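Runuris Work Table, marble-look top
Stocked by Clirkgate Room Supply
Page last revised May 14, 2025

Price: $145, flat-packed
Top: rectangular, white marble pattern, glossy
Legs: black, tapered, small copper-colored feet
Edge: thin black frame under the top
Sold with: one pack of Blöndal light blue bags, while they last

What it is

A table. The Runuris catalog calls it a "surface system for shared thinking," and we have left that phrase out of our own listing. It has a top and legs, and people put a laptop, a mouse and a bottle of hand sanitizer on it and then leave their lunch trash next to them. If your room has a shared table, you already know how it looks at the end of the afternoon.

We started selling it in March after a good deal of arguing. The shop already carried two plain tables and I didn't see why we needed one that pretends to be stone. I still don't think the marble pattern does anything for anybody, but it sells, and the table under it is decent enough that I've stopped complaining in meetings.

The top

Runuris claims the surface stands up to 3,000 wipes. We asked how they counted a wipe and got a very friendly email with no answer in it. We also asked what the top is made of, and were sent the brochure again. So we will say what we know from using one. Coffee comes off with a damp cloth if you get to it the same day. Cola dries to a ring that needs warm water and a second go. Scouring pads will dull the gloss, and once it is dull it stays dull.

The veining hides small scratches pretty well. It also hides crumbs, staples and thin wires, so anyone who cleans by eye alone will miss things. Run a hand across it.

The gloss is my main gripe. Under ceiling lights it throws glare straight at whoever sits on the long side. A mouse pad is close to required, too. The mouse we tried it with skipped on the bare top, and a cheaper one would likely do worse.

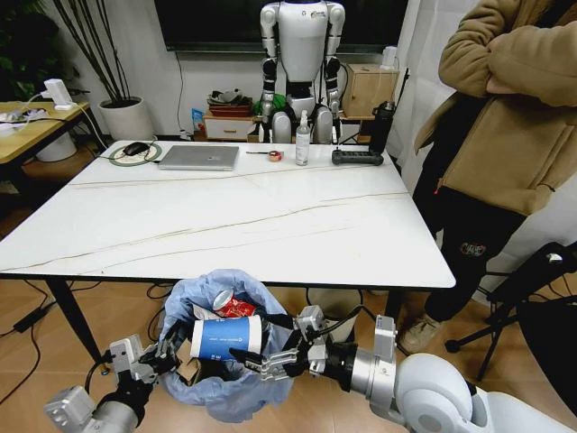
Torunn Fjeld wrote to ask whether a cold drink left out overnight would leave a mark for good. She had one of these tables delivered last month and was already finding pale rings on it. She also thought our earlier wording, "easy care," was a bit rich for something that shows every fingerprint.

She's right about the fingerprints, and we took "easy care" down. The rings on ours came off with warm water and a drop of dish soap. If hers don't, we would like to see them, and the return window is open for 30 days from delivery no matter what the Runuris card in the box says.

The legs and frame

Better than I expected. The legs slant outward to the floor, so the feet sit wider than you would guess from the catalog drawing. Measure before you push one into a corner. The copper-colored feet are there for looks. They do not adjust, and on an uneven floor you will be folding cardboard under one of them like everybody else.

Assembly takes one hex key, supplied, and two people, not supplied. Tighten the bolts again after the first week. Ours had loosened, and the wobble people complain about in online reviews is probably that and nothing worse. I can't promise it, though. We have only had the one table in daily use.

The bags

The Blöndal bags come in the same box because Clirkgate got a deal on them. They are light blue, they are thin, and they fit a small trash can with a little left over to fold down around the rim. You can also stand one open on the floor by the table if no can is handy. It will slump as soon as something heavy goes in on one side, so put some paper in the bottom first.

What they handle fine: paper cups, wrappers, crumpled paper, scraps of cardboard, an empty drink can. What they don't handle: anything with a sharp corner, or a cup with an inch of coffee still in it. The pack says "leak resistant." I would read that as "leaks, but slowly." Empty the cup first.

Used batteries don't belong in the bag at all. They tend to end up among the wrappers on a shared table, and they get swept off with everything else if whoever is clearing up is in a hurry. Keep a jar for them. Cans should go to recycling if your building has it, and if it doesn't, please stop putting a recycling sign on the trash can.

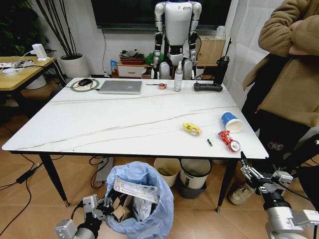
Gunvor Dalen: I've bought the bags three times now and the table zero times, so take this for what it's worth. They're fine for a desk can. They're too small for a kitchen and I wish the page said so at the top and not halfway down. Also, does the table come in a matte finish? The shiny one looks like a hotel bathroom to me.

No matte version, sorry. Runuris told us one was being considered, and the person who told us that has since left the company. On the bags, fair point. We've added a line to the Blöndal listing.

Compared with the Zukura

People ask, so we should say it. The Zukura table costs more and has a dull gray top that nobody has ever complimented. It doesn't glare, and the same mouse runs on it without a pad. If the table is going to be wiped down several times a day by whoever happens to be free, I'd buy the Zukura. If clients come into the room and you want it to look brighter, the Runuris will do that, and you'll spend a little more of your time with a cloth.

Roald Hellström on our sales desk disagrees with me and would like it known that the Runuris outsells everything else in the category. The maker says it has shipped 2,000 of them. That tells you people buy it. It doesn't tell you whether they'd buy a second one.

Keeping the top clear

The habit that has worked for us is to give the lasting things the far edge. Laptop, tape, pen, hand sanitizer, water bottle, all in one row at the back. The front half is for whatever you're doing, and anything left on it when you get up is either yours to carry off or trash.
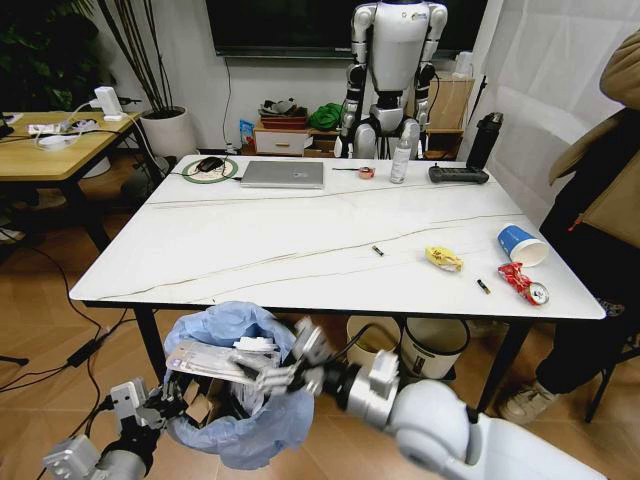

Put the can right up against the front edge on the same side where the litter collects, so clearing up takes one short reach. If the can lives across the room, the wrappers will stay on the table. Do the flat packets and paper first and the cans after, and wipe last. Wiping around a crushed can only spreads the sticky part.

Delivery and returns

Curbside delivery only. The carton is long and awkward and the corners arrive dented more often than we'd like, so open it before you sign. Chips in the top are covered for 30 days. Dulling from scouring pads isn't. Spare feet are kept in stock under Oda Strand's name at the Clirkgate parts counter, and you'll need your order number to get them.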